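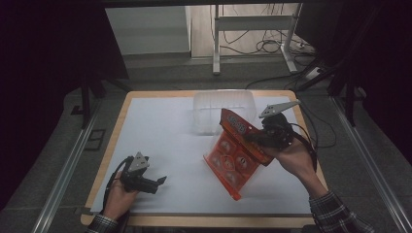

Rest Before the Night Shift

Employees at the Haselow distribution centre who work through the night have long reported poor sleep, and since October the site's occupational health service has offered them a structured programme of support. Places were limited to 100 in the first intake, and 345 members of staff applied.

The programme is led by Randi Eide, a nurse with long experience of shift work. Participants keep a sleep diary for 7 weeks and meet an adviser twice in that period. They are asked to take their main meal before midnight and to keep the bedroom dark during the day.

"Most people who come to us have been managing on coffee for years," Ms Eide said. "We begin with when they drink the last cup."

Leif Nygård, a loader, now finishes his at 2 am. He sleeps until early afternoon on most days, though school holidays remain difficult.

A second intake will open to staff at the Pekby site in the spring. Applications should be made through line managers, who have been asked to allow time for both meetings within paid hours.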